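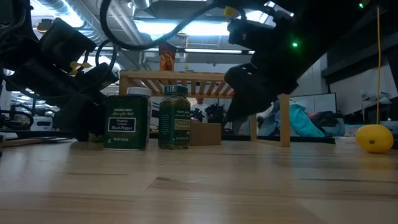 Notes from the Trurnden mill open day, typed up on the train so forgive the spelling. Main thing I went for was the old paper hall, running since 1951 and still mostly the original layout. Got there mid morning, car park already a mess, mud to the ankles. February. Somebody at the gate handed me a visitor badge and a pair of earplugs and that was the whole induction. I'd been up late the night before trying to read the Grestero brochure on felts and gave up, so a hall full of wet pulp and cast iron was a nice change.

Gerd Voß took our group round. Forty years on the wet end, retired, comes back for open days. Very quiet talker, terrible in a hall that loud. Caught maybe half. Stock prep first, big vats, smell like boiled cardboard. Then the Trolier machine, which is the one everybody comes for. 137 metres end to end, he said, and you walk the lot. Warm as a greenhouse by the dryers. Took my jumper off and carried it the rest of the way.

Sheet break while we were standing there! Horn goes, everyone on shift moves at once, paper piling up in the pit. Back on in a few minutes. Best bit of the day, not on the program.

Finishing room less intresting. Reels, wrapping, forklifts, stay behind the yellow line. Asked Heike Ruppert about the coloured grades and she pulled out a sample book, lovely heavy greens and a brick red they only run twice a year. She let me keep 2 sheets. Minimum order is 600 kilos so that's as close as I'll get.

Lunch was sausage in a roll, mustard, coffee out of an urn. Fine. Queue was awful, go before noon.

Skipped the film. Did the lab instead, tiny room, Uwe Ehlers tearing strips on a tensile tester and letting the kids have a turn. They loved it, so did I.

Wear proper boots. Shuttle back to the station leaves from the side gate, not the front where the sign is, and the last one goes at 4.15 pm.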